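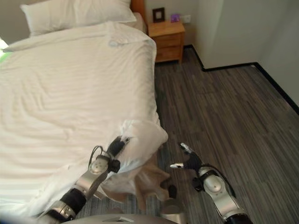

# Pirnwood, the back bedroom

Welcome to the gallery page of our small guest apartment. I started it in July, when the work in the back bedroom was finished, and I add to it when I have a free evening. Many guests write to us before they come and ask the same things: how big is the bed, where can I put my glasses at night, is there a carpet. I hope this page answers a part of them.

My husband Reto Pichler did most of the building work. I did the painting, the choosing and the complaining. English is my third language, so please forgive me the small mistakes. If you find a big one, write to me and I will correct it.

**The bed, half made**

White duvet, white pillow, and a fold turned back toward the head of the bed. In the bright light every small wrinkle in the fabric can be seen, and I have decided that I like it this way.

The mattress is 200 cm long. Konrad Tanner, who was our first guest in the new room, is a very tall man and he slept diagonally, but he came back in the fall and took the same room again, so it cannot have been so bad.

We have one large duvet on this bed. In my family everybody had their own, and I was against the large one for a long time. If you prefer two single duvets, tell us when you book and we will put them on the bed before you arrive. It costs nothing.

**The headboard**

A warm brown wood. We oil it twice a year with a soft cloth, very thin, and leave the window open until the evening. Please don't hang wet towels over it. There are hooks behind the bathroom door.

**The nightstand**

Smaller than the old one and lighter in color, more like honey. It has two drawers and stands on short legs, and there is enough space under it for a pair of slippers.

Reto wanted a nightstand in the same brown as the headboard and we discussed this for a whole Tuesday. Then Ilse Fuchs from the second floor offered us this one, because she was changing her own bedroom, and the discussion was over. One drawer was sticking. I rubbed a candle along the runners and now it closes well.

The upper drawer is free for your things. In the lower one you find the spare pillowcase, earplugs and the folder with the house information.

**The little things on top**

A small picture in a dark frame, and next to it something purple by the wall. We keep the rest of the top free for a book and a glass of water. In the old room I had a lamp, a clock, a plant and a dish for coins there, and my guests had to put their telephone on the floor.

**The floor**

Gray planks with darker and lighter stripes. This was the most expensive part of the room. The floor and the work together were 3,391 francs, and I still remember the number because I read the bill so many times.

In the shop I was afraid that the pattern is too restless for a bedroom. With plain walls it is fine, I think. It also forgives a lot of dust, which I should perhaps not write on a page for guests.

There is no carpet in this room. Myung-ja Han, who stays with us each winter, brings her own small rug and rolls it out on the window side. You are welcome to do the same, or ask us for the wool one from the hall closet.

**The walls and the black baseboard**

Light beige behind the nightstand, and a pale gray-white on the part that comes forward into the room. I painted both with a roller and the edges with a small brush, and I needed one coat more than the can promised.

The black baseboard was Reto's idea. He cut all the pieces himself, and the corner where the wall comes forward took him longer than the rest of the room. I wanted white. Now I would not change it - it makes a clean line between the floor and the wall, and it doesn't show the marks from the vacuum cleaner.

**How we make the bed**

Ji-hoon Ban asked me for this after his stay, so I write it down here for everybody.

- First we open the window and leave the duvet turned back over the foot of the bed. In winter 18 minutes is enough for me, Reto says five.
- The bottom sheet is pulled tight from the corners, always two opposite corners first.
- We shake the duvet from the short side and then pull each corner until the cover lies flat.
- The pillow goes up against the headboard, with the opening of the pillowcase away from the door.
- We wash everything at 60 degrees, without softener, and we don't iron the duvet cover.

**Still to come**

The kitchen will be next, when the new shelf is up, and after that the balcony. For questions about the bed, the bedding or free dates you can use the contact form on the main page. I answer mostly in the evening, after eight.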